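Hand wraps for first amateur bout, which length?

Rekha Uniyal
Hello, my daughter has her first amateur boxing match on 16th March, at 57 kg. In the gym she uses wraps of 4 metres, but another parent told me that for small hands this is too long. Must we buy new ones? Also, who checks them?

Melquiades Ayala
4 is fine. Don't buy anything new before a fight.

Anayeli Ochoa
I agree with Melquiades, but please ask her coach for the rules of your association -- they are not the same everywhere. At our club show in January an official looked at every hand before the gloves went on. One boy had to wrap again and he became very nervous. So let her practise at home, and wash the wraps the evening before, together with her t-shirt and shorts.

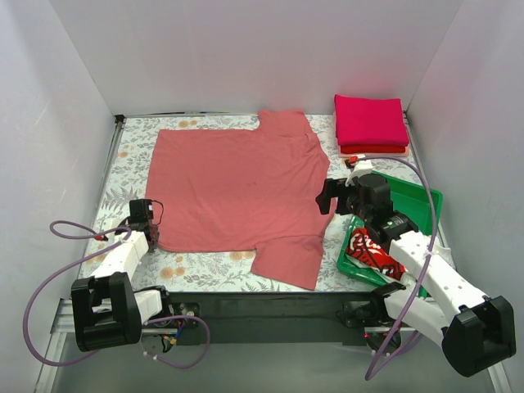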